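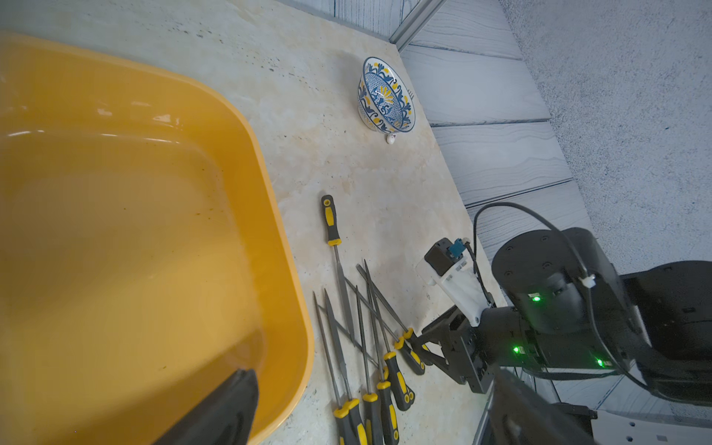 Yellow tub and small bowl on the bench

Home Cooking Basics, Week 9
Dumplings: filling, folding and cooking
Notes by Alžběta Urban, Farstead Community Kitchen, April 2021

Last week was pastry. If you missed it, the short version is that dough wants to rest, and that applies again tonight.

Dough
200 g plain flour
100 mL hot water, just off the boil
Pinch of salt

Stir with a chopstick until shaggy, then knead until smooth. Cover and leave for half an hour. Flours differ in how much water they take. The Binwood flour in the pantry is thirsty and may need an extra spoonful.

Filling
Cabbage, spring onion, ginger and firm tofu, all chopped fine. Salt the cabbage first and squeeze it hard in a clean tea towel. Most of the split dumplings in this class come from wet cabbage. Season with soy sauce and a little sesame oil, then fry a teaspoon of the mix and taste it before you fill anything. Raw filling always seems saltier than it is.

Rolling and folding
Roll the dough into a log, cut it into pieces and keep them under a damp cloth. Roll each one thinner at the edge than in the middle. A wrapper 9 cm across is a good size for beginners. Put the filling in the centre, fold, and press from the middle outwards so no air is trapped. Pleats are optional - a plain half-moon cooks just as well.

Cooking
Boiled: drop into a wide pot at a rolling boil, stir once so they don't stick to the bottom, and cook until they float and the skins look slightly clear.
Pan-fried: brown the bases in oil, add water to a depth of half a centimetre, put the lid on, and uncover when the water is nearly gone.

Freezing
Freeze on a floured tray first, then bag them. Cook from frozen and allow a few extra minutes. Don't thaw them, as the skins go gluey.

For next week
Read pages 9 to 13 of the course booklet (stocks and broths). Bring an apron and a container with a lid. Anyone who still has a rolling pin from the Khumalo Street cupboard, please return it before class.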